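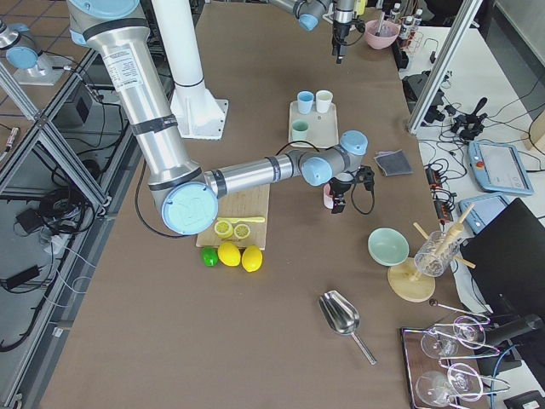
Section 4: Setting Up Your Company's Emissions Inventory

This section covers the first-time set-up of an emissions inventory in Kevari. It assumes that your administrator account is active and that you have finished Section 3 (Adding Users and Sites). Reduction targets are set in Section 5 and can't be entered until the base year in this section is locked.

You can stop at any point and come back. Kevari saves each screen when you click Next, but it does not save a screen that is only partly filled in.

Before you begin

Have the following on hand:

Electricity bills for every site for the full base year
Natural gas, propane and heating oil bills or delivery tickets
Fuel card statements or mileage logs for company vehicles
Service records for air conditioning and refrigeration equipment
A list of buildings you own and a separate list of buildings you lease
The name of the person who will sign off on the inventory

If a bill is missing, ask the utility for a usage history before you start. Most utilities will send one to the account holder. Estimated entries are allowed (see 4.5), but they are flagged in every report you export, and outside reviewers tend to ask about them first.

4.1 Choose the inventory boundary

The boundary decides which operations count as yours. Kevari offers two choices: operational control and financial control. Under operational control, you report all emissions from sites where your company sets the day-to-day operating policies. Under financial control, you report emissions from sites where your company directs financial policy and carries most of the economic risk.

1. From the main menu, open Inventory and click New Inventory.
2. Type a name. Use the company name and the base year so that later inventories sort in order.
3. Under Boundary, select Operational control or Financial control.
4. Click Review Sites. Every site you added in Section 3 appears with a check box.
5. Clear the box next to any site that falls outside the boundary you picked.
6. For each cleared site, type a short reason in the Exclusion field. The field can't be left blank and holds up to 200 characters.
7. Click Next.

Note: Joint ventures are handled differently under the two methods. If your company shares ownership of a site, check with your finance department before step 3.

Caution: Changing the boundary after data has been entered clears all site totals. The bills you uploaded are kept, but they must be assigned to sites again.

4.2 Set the base year

The base year is the year that later progress is measured against. Pick a year with complete records and fairly normal operations. A year in which a plant was closed for several months makes a poor base year, since almost any later year will look worse next to it.

1. On the Base Year screen, select Calendar year or Fiscal year.
2. If you selected Fiscal year, choose the starting month. Companies with a fiscal year that begins in September should confirm that their utility bills can be split at the end of August.
3. Choose the year from the list.
4. Leave the Lock box empty for now. You will lock the base year in 4.7.
5. Click Next.

Note: The year list shows only years covered by the emission factor tables installed on your account. If the year you want is missing, go to Settings, then Factor Tables, and click Check for Updates.

4.3 Enter direct emissions (Scope 1)

Scope 1 covers fuel burned in equipment and vehicles your company owns or controls, and refrigerant that leaks from your cooling systems.

Fuel used in buildings

1. Open the Scope 1 tab and select Stationary Fuel.
2. Choose a site.
3. Choose the fuel type.
4. Enter the amount used in each month, in the unit printed on the bill. Kevari converts therms, cubic feet and gallons.
5. Attach the bill by clicking the paper clip at the end of the row.
6. Repeat for each fuel and each site.

Diesel for backup generators belongs here and is often forgotten. If the generator was only run for testing, enter the fuel anyway.

Vehicles

1. Select Mobile Fuel.
2. Choose Fuel purchased or Distance traveled. Fuel purchased gives a better result and should be used whenever you have the receipts.
3. Enter the totals by vehicle class.
4. If you use distance, enter the average miles per gallon for each class. Leaving this blank applies the default from the factor table.

Employees' own cars are not entered here, even when the company pays mileage. Those trips go under business travel in Scope 3.

Refrigerants

1. Select Refrigerants.
2. Enter the refrigerant type from the equipment plate or service record.
3. Enter the amount added during the year, in pounds.
4. Enter the amount recovered, if any.

Caution: Do not enter the full charge of a unit unless the unit lost its full charge. Small amounts of refrigerant have a large effect on the total, and this mistake can make an office look like a factory.

4.4 Enter purchased energy (Scope 2)

Scope 2 covers electricity, steam, and chilled or hot water that you buy. Kevari calculates electricity two ways and shows both. The location-based figure uses the average for the regional grid. The market-based figure reflects contracts and certificates your company has bought.

1. Open the Scope 2 tab.
2. Choose a site. The grid region is filled in from the ZIP code. Check it against the region map if the site is close to a state line.
3. Enter kilowatt-hours for each month. Use the usage figure on the bill. Dollar amounts will not be accepted in this field.
4. If the site is covered by a green power contract, click Add Contract and enter the start date, end date and share of use covered. Enter 100 if the contract covers all electricity at the site.
5. If you hold renewable energy certificates, click Add Certificates and upload the retirement statement.
6. Click Save Site and go on to the next one.

Note: Certificates that have been bought but not retired don't lower the market-based figure. They can be stored on the account and will appear under Pending.

Rooftop solar: enter power you generated and used on site under On-site Generation. If the certificates from the system were sold, check the box marked Certificates sold. The power is then counted at the grid average in the market-based total, as the buyer holds the claim.

4.5 Estimated data

Use an estimate only when the actual figure can't be had.

1. In the month you need to fill, click the gray triangle and select Estimate.
2. Choose a method. Same month, prior year is best for heating and cooling. Floor area is meant for leased offices where the landlord pays the utilities.
3. Type where the estimate came from.
4. Click Apply. The cell turns yellow and stays yellow until a bill replaces it.

A site can have up to 2 estimated months before Kevari asks for approval. Beyond that, the request goes to the person named as inventory lead, who can approve it from the Tasks page.

4.6 Import from a spreadsheet

Companies with many sites will find it quicker to import. The template has 16 columns, and all of them must be present even if some are empty.

1. On the Inventory page, click Import, then Download Template.
2. Fill in one row per site, per fuel, per month.
3. Save the file as CSV.
4. Click Import, then Choose File.
5. Review the list of errors, if there is one. Rows with errors are skipped and the rest are loaded.
6. Correct the skipped rows in a new file and import that file by itself.

Caution: Importing the same file twice doubles the entries. If this happens, open Import History, select the second import and click Undo.

Users moving from Virex can import an exported Virex archive directly. Choose Virex Archive in step 4. Site names have to match exactly, including spaces and punctuation. Attached bills don't come across and need to be uploaded again.

4.7 Review and lock

1. Open the Review tab. Warnings are listed by site.
2. Clear each warning by correcting the entry or typing an explanation.
3. Click Send for Sign-off and choose the approver.
4. After the approver has signed, return to the Base Year screen, check Lock and click Confirm.

Once locked, the base year can be reopened only by an administrator. A reopening is recorded in the audit log along with the reason given. Common reasons are the purchase or sale of a business unit, a change in calculation method, and the discovery of an error large enough to pass the threshold in your recalculation policy. Ordinary growth, such as a new shift or a longer delivery route, is not a reason to reopen.

4.8 Common problems

The site total is zero. The site was probably left outside the boundary. See 4.1, step 5.

Market-based and location-based totals are the same. No contracts or certificates have been applied. This is normal for many companies.

The Lock box is gray. A warning is still open, or the approver has not signed.

The approver did not get an email. Check the address under Users, then click Resend on the Tasks page.

Section revised 13 June 2024. Corrections to this section go to Jalen Kowalczyk, Documentation, Drekbridge office.

Continue to Section 5: Setting Reduction Targets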